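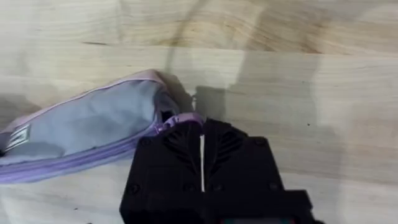 Wultcombe, 2020-07-29

Third coffee. Writing this between two calls so forgive the mess.

People keep asking me why I quit driving groceries around for Traten and whether they should sign up. Short version: maybe, if you have a cheap car and live close in. Longer version below, as fast as I can type it.

Signed up in May. The app side is good, I'll give them that. You upload your license, insurance card, a photo of your trunk, and wait. Mine took 17 days to clear. A neighbor got through in an afternoon. No idea why, support just sent the same canned reply twice.

First week was great. Orders stacked up, tips decent, I cleared 400 dollars and thought ok, this is the thing. Then the sign-up bonus ran out. Second week, same hours, 200. And that's before gas, which they don't cover, and before the tires, which nobody was thinking about but me.

What bugs me is the batching. You accept one order and by the time you're in the parking lot it's two, sometimes three, and the pay for the extra ones is small. You can decline. But then your acceptance score goes down, and below 90 percent you lose early access to the good slots. So it's a choice, sort of.

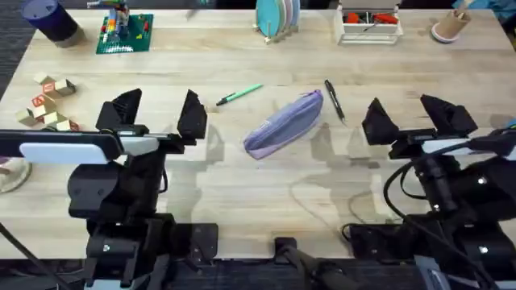

Zirdale does it differently. They show you every stop and the full payout up front and there is no score at all, or none that I ever found. Problem is they barely have customers out here. I sat outside the Rolland store for a whole lunch hour one time and got one ping. For cat litter. Fourth floor, no elevator.

Clémence Lemaire wrote me after my last post, she drives for both and runs them side by side on two phones. Says the trick is to keep Traten for the dinner rush and leave Zirdale on the rest of the day. Makes sense on paper. I tried it for a bit and mostly got a headache and one very late lasagna. Sorry again to that customer.

Also, taxes. Put money aside from day one. Write down your miles. I did niether and paid for it with a long evening and a shoebox of gas receipts.

Would I go back? If they drop the score, probaly yes. I liked the driving part, and the regulars were nice, one lady always left a cold soda on the step.

Ok next call is starting. More on the insurance question when I get to it, I know I promised.

Filed under: Gig Work, Apps, Money Stuff

Recent posts
Do you need extra car insurance for deliveries?
Zirdale sign-up, step by step
Phone mounts I have broken so far
Why I canceled my meal kit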